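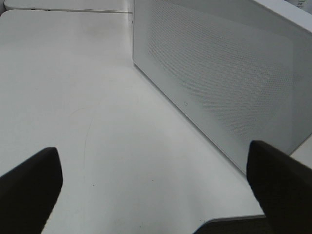

Cuaderno del puesto 2, proyecto Siltard
04/09/2023

Fallo: paro por exceso de fuerza en la muñeca durante la tarea del microondas (abrir puerta, sacar el plato con el sándwich, cerrar). El brazo bajó demasiado cerca del aparato y la pinza apretó contra la carcasa antes de que saltara la protección. Sin daños en los dedos. En el microondas no encuentro marcas nuevas.

El registro da el paro en el ciclo 1256. Hasta el 1000 no hay ningún aviso. A partir de ahí salen 7 avisos de par en la articulación de la muñeca, todos por debajo del límite, y los dejamos pasar. Mal hecho.

Secuencia según el registro: aproximación, corrección lateral de roughly_align (la rutina gruesa que heredamos de Prellberg), descenso, contacto, paro. La corrección lateral fue hacia el lado equivocado. Sospecho del blanco sobre blanco: la carcasa y la mesa casi no se distinguen y el detector de bordes pudo tomar la línea de sombra por el canto del aparato.

Brazo retirado y microondas recolocado para repetir la calibración con la puerta cerrada. 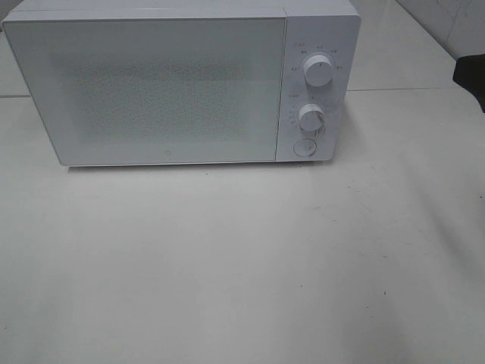

Desde Cheema contestan que la sombra no explica por sí sola el desvío, que ellos tuvieron uno parecido en enero y era la transformada cámara-muñeca, guardada con el signo de un eje cambiado. Piden el archivo de calibración antes de que toquemos el detector. Enviado.

Comparado con la copia anterior: el signo está bien, pero la traslación en X no coincide. Alguien recalibró sin anotarlo aquí. Vuelvo a la copia anterior y bajo el límite de fuerza de la muñeca. Velocidad de aproximación a la mitad hasta nuevo aviso.

Segunda parte, la puerta. Con ella abierta del todo, la trayectoria de entrada al plato pasa muy justa junto a los ganchos del cierre. El modelo de colisión solo tiene la puerta cerrada, así que el planificador no los ve.
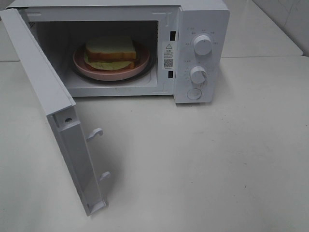
En Skunddale opinan que hay que parar la tarea entera hasta que la puerta abierta esté en el modelo, y que bajar el límite de fuerza no sirve de nada si el planificador sigue ciego en esa zona. De acuerdo. Tarea bloqueada en el puesto 2.

Pendiente:
- medir la puerta abierta y meterla en el modelo, ganchos incluidos
- que los avisos de par detengan el ciclo al segundo
- anotar toda recalibración en este cuaderno, con hora
- probar la parada de emergencia antes de desbloquear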